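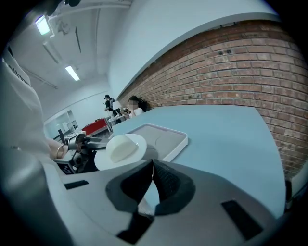 Stiffening test, second batch of brims

18/11/2018
Posted by: workshop bench notes
Print this page | E-mail this page

Continued from the Worton trial. Sizing is the Candau gelatin, 98 g made up to 500 ml with distilled water, strained once through muslin. Brush coat on the underside only. First batch took too much at the outer edge and went glassy there, so the brush was changed for the narrow one.

Felt from Jekora, two weights. The lighter one drinks nearly twice as much size for the same area and still droops under the 100 g load. The heavier holds. Droop is measured at the front edge after 300 seconds, ruler clamped to the bench, load hung from a bulldog clip.

Open points:

- Nel block has a slight ridge on the left side. Sand before December.
- Steam iron spits on the low setting. Descale or replace.
- Shellac comparison not started — need fresh flakes, the old jar has gone to a lump.
- Repeat the light felt with two thin coats, dried fully between.

Crowns left unsized for now. Label every brim on the inside in pencil; ink bled through on the last set.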